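Pollau Portfolio Tracker review: a desktop program for people who own individual stocks

Updated 8 July 2019

I own 38 stocks across three accounts, and for most of the last decade I kept track of them in a spreadsheet that only I could read. Last December I bought a license for Pollau, a desktop program for recording trades, dividends and cost basis. I have used it through one full tax season and two rounds of quarterly reports, enough to say where it helps and where it gets in the way.

Setup

Installation took a few minutes. Getting my history in took most of a weekend. Pollau reads the standard CSV files that brokers export, and it matched the columns correctly for two of my accounts. The third broker puts reinvested dividends on a single line, where Pollau expects two, one for the payment and one for the purchase. I had to split those by hand. There were 293 of them going back to when I opened the account.

The import screen does at least show which lines it rejected and gives a short reason for each. You can fix a line there and rerun only that line. Older programs I tried made you start the whole file over.
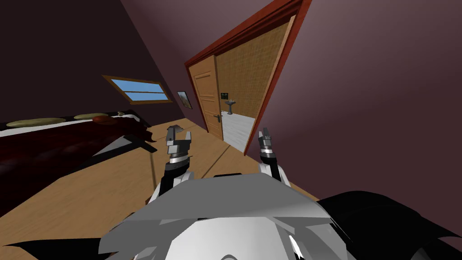 Simulated interior: robot arms facing a bathroom doorway.

Cost basis

The cost basis tools are the best part of the program. You can set first in, first out as the default and then pick specific lots for a single sale. Before you confirm, a small table shows the gain or loss for each lot and whether it counts as short-term or long-term. I sold part of a position in March and the figures agreed with my broker's form to the penny.

Splits and spin-offs are less smooth. A plain two-for-one split is handled with one entry. For a spin-off you need to enter the allocation percentage yourself, taken from the company's notice. The manual explains this on one page, and the page is fine, but I would like the program to check that the two percentages add up to 100. I typed one wrong and did not catch it until the totals looked off a week later.

Tracking company results

Pollau has a tab for quarterly fundamentals where you can store revenue, net income, operating cash flow and capital spending for each company. It calculates free cash flow and plots it against net income on a simple line chart. You enter the numbers yourself or paste them from a filing. There is no automatic feed at the basic price.

I thought typing the numbers would be a nuisance. It takes me roughly 14 minutes per company, and I only do it for my larger holdings. The charts cannot be resized, and the labels overlap once you have more than five years of quarters.

Compared with Balon and Sayegh

I ran free trials of two other programs before buying. Balon is web-based and looks nicer. It pulls prices every few minutes and has a good phone app. It also wants your brokerage passwords to do most of what it does, and I was not willing to hand those over. Its lot selection is limited to three preset methods.

Sayegh is older and can do more than Pollau, including options and bonds with accrued interest. If you write covered calls, look there first. The screens are crowded, though, and I could not find the dividend report without searching the help file.

Speed and stability

My file now holds 3380 transactions and opens in a few seconds on a four-year-old laptop. The year-end report is slow – long enough to go make coffee. I have had two crashes, both while printing, and lost no data either time. Backups are saved to a folder you choose every time you close the program.

Support is by email only. Stomelham, the company behind it, answered my first question the next morning and my second after four days. Both answers were correct.

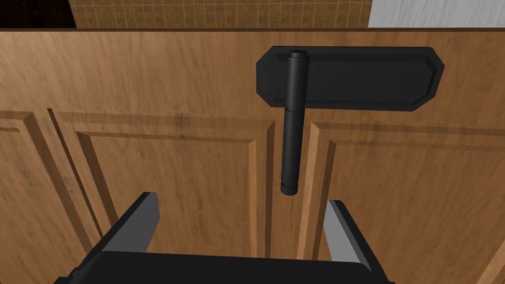
Can you keep taxable and retirement accounts in the same Pollau file?
Each account gets its own tax setting, so you can keep them together and still leave the retirement accounts out of the capital gains report.

What I would change

Dividend forecasts assume the last payment repeats forever, and a cut has to be entered by hand for every future date. Foreign withholding tax gets one field with no room for a note. The search box looks at ticker symbols but not company names, so you need to remember the symbol of something you sold years ago.

Who should buy it

Pollau suits someone who holds mostly common stocks and funds, trades a few times a month at most, and wants the records on their own computer. Day traders will find the entry screens too slow. Anyone with fewer than ten holdings in one account can probably get by with what the broker provides. I have renewed for another year and moved the old spreadsheet to a backup drive.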